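Ollico shelf cell: setup and upkeep notes

Version of 21 October 2026. Kept with the recordings from the Jundton site.

Contents
14 sessions of a two-armed robot moving padded parts between a yellow shelf and a grey bin.

Setup
Set the shelf 900 mm from the base. Put the trays on the top tier and the small parts on the lower one. The left hand is gloved over the fingers; on the right, the fingers stay bare. Check both wrists before the first lift.

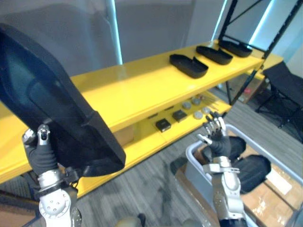 Lü asked whether the bin could stand further out, as the forearm had touched the rim twice at Pundwood. It can, by up to 2 cm, but the arm has to be taught the place again afterwards.

Upkeep
Wipe the black sleeve on the arm with a dry cloth. Do not use oil on the rubber. Look in the folds for splits, mainly near the narrow end, and check that the clamp on the metal link is tight. Replace the sleeve after around 400 hours. Small scratches on the link can be left.
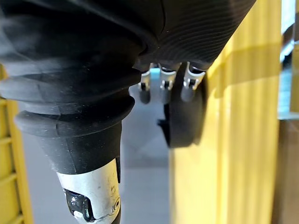 Fig. 2. Arm sleeve and link, wrist camera.

Known gaps
Sleeve changes were not recorded. Clamp checks are logged by session only.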